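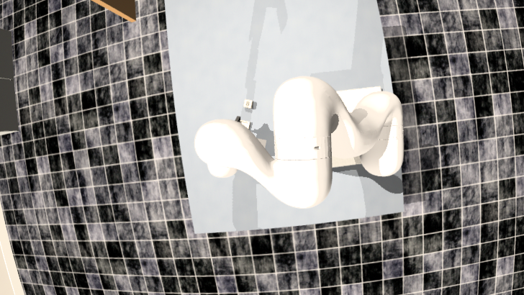 Valentina Echeverría

September 26, 2019

Notebook, writing. Carrying on from the August pages, which are in the other book with the coffee ring on it.

Working title is still Tretuvside. I tried Jumgate on its own for a while, as that is the name of the house where most of it happens, but Pernard thinks it sounds like a thriller with submarines in it. I have kept the house name and dropped it as a title.

Wrote from early until lunch. Finished chapter 18, where Ines goes back to the boarding house for the suitcase and finds Mrs Lovell has let the room to the man from the ferry. 2,000 words, of which I expect to keep the second half. The opening is all stairs. She goes up them, she stops on the landing, she thinks about her sister, she goes up some more. I think she should be in the room already when the chapter starts, with the door shut behind her and his shaving things on the shelf. The sister can go into 19 or be cut.

Problem carried over from last week: the suitcase. In chapter 4 it has a broken catch and has to be tied with a dressing gown cord. In chapter 11 she locks it and puts the key in her shoe. I like the key in the shoe and need it for the bit on the quay. So the catch has to be mended somewhere between, or never be broken. Tried a paragraph where the ferry man mends it for her with a teaspoon handle. It does two jobs, as it also puts him near the case early on and gives the reader a reason to suspect him. Pasted into chapter 9 after the rain. Reads a bit quick. Leave it a few days.

Reading group notes on the first part. Henríquez sent hers by email, Pernard wrote on the printout. Putting them down here so I can throw the printout away.

Henríquez: likes the aunt, wants more of her. Laughed at the funeral tea. Did not understand who had telephoned the solicitor and read it twice. Thinks the kiss comes too soon after the body is found, or else they should both be more embarrassed by it. She would also like to know what Ines does for money.

Pernard: guessed the doctor on page 60. Says it was the gloves. Thinks the comedy stops dead once the police arrive and does not start again until the goat. Has underlined "somehow" every time I used it, and he is right about all of them.

On the gloves. I will give a pair to the curate as well and have him leave them on the hall table. I don't want to take them off the doctor, because the last scene depends on them.

On the kiss. Henríquez has a point. At present the body is found at the end of 6 and the kiss is at the start of 7. I could move the inquest forward so it sits in between. That would mean the inquest happens before the letter arrives, and then the coroner can't ask about the letter. Does he need to? He asks one question about it and she lies. The lie could be told to the aunt in the kitchen, which might be better anyway, as she minds lying to the aunt.

Money: she does the accounts for the boatyard two mornings a week. It was in the first draft and I took it out. Put it back in chapter 2, one sentence.

After lunch, line edits on 12 and 13. Cut the whole conversation about herrings. Kept "You've buttered the wrong side" and gave it to Mrs Lovell. Changed the inspector's name from Hallam to Brook so there is no longer a Hallam, a Hannah and a Harold in the same room. Searched the file afterwards and it had also changed the village of Hallam Cross to Brook Cross, which I have left.

The draft stands at 243 pages in the usual double spacing. I had hoped to bring it in shorter than that with the ending still to write, but the middle will lose some when the goat chapters are run together.

Still to decide: whether the reader sees who is on the quay before Ines does. I have 2 versions. In the first we stay with her and only hear the footsteps. In the second there is a page from his side, watching her try to get her shoe off for the key. The second is funnier and I think still frightening, but it would be the only time in the book that we leave her head. Pernard will say it is cheating. Ask Henríquez first.

Next session: start 19 in the kitchen with the aunt. Check tide times for the quay against what I said in chapter 3. Find another word for "damp".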